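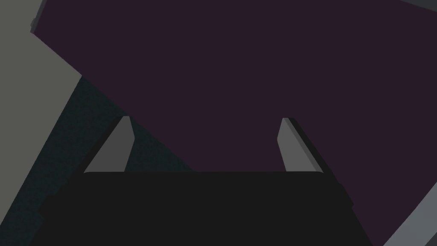

January, 11:40 p.m.

Cut 2 of the Skosgate pilot is locked at 40 shots over the animatic's original list. The overage comes from the bridge sequence, where the pilot script calls for Rirari to change form on screen. The storyboards covered it with one held pose and a flash. The network notes asked for the full change.
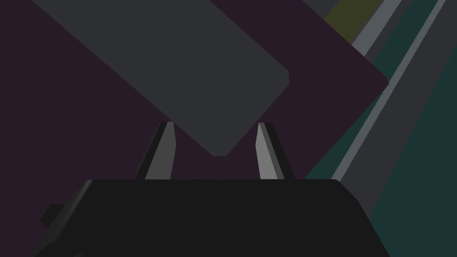
**Po-yen Chiu**
*Episode director, Skosgate*

Went through the bridge sequence again after dinner. It now runs 147 drawings of key animation, before in-betweens. Peng's entrance moved ahead of the change so that her line lands on a static background. Mouth charts for that line need to be redone, as the new take is slower.

The color script still has the bridge at dusk. The episode before it ends at night. Either the caption card goes back in or the backgrounds get repainted. I prefer the card.

Rollby returned the sound mix with the theme cue trimmed at the act break. Asked for the longer tail. The episode file list has passed 4,000 entries and the old naming scheme sorts retakes ahead of the originals, so I rewrote the suffixes by hand for act one.

Act two tomorrow. Check the eye color on Peng's model sheet first.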